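Gripper on my tabletop arm drifts low after an hour or so - what am I missing?
Posted in Dultik Forums > Small Arms > Setup and Maintenance

Posted by juniper_bench

I run one small arm over a toy kitchen, moving blocks in and out of a pot and a little sink. It's bolted to a Julline bench plate. First thing in the morning it's great! Then after 40 cycles or so the fingers start coming in low, and by lunch they're scraping the countertop. I re-home it, it's fine for a bit, and then it creeps again. I've swapped the finger pads and checked the power supply (reads fine). The whole thing has done almost 3,000 cycles since I built it in November, and I haven't touched the wrist in all that time.
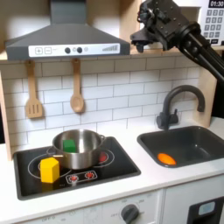
Should I re-zero the arm before I tighten the wrist screws, or after?

After, every time. Tightening can shift the wrist a hair, so any zero you set beforehand is off as soon as you put the driver down.

That's what the person at the Ayala parts counter told me when I called, anyway. What I still can't work out is which joint is slipping.

Posted by mothwing

Had the same thing on mine, and it was the shoulder, even though the wrist looked guilty. Put a strip of tape across each joint with a pen line over the seam, run it until it drifts, then see which line has split. Mine had split at the shoulder and nowhere else. I backed the clamp screw out, cleaned the old threadlocker off, put on a small drop of new stuff and left it overnight. Then I re-zeroed and ran 89 cycles without a scrape.

Check your base bolts while you're down there too. If the plate rocks, you'll chase this forever - I lost 14 evenings to it before I thought to grab the base and wiggle.

Posted by kettle_and_cog

try the Jodora grease, fixed my squeak

Posted by mothwing

Grease won't help with drift, and please keep it away from the clamp! Fine on the gripper slides if they're sticking, just go easy on it.

Posted by juniper_bench

Tape is on all the joints, running it now. Will post which line splits.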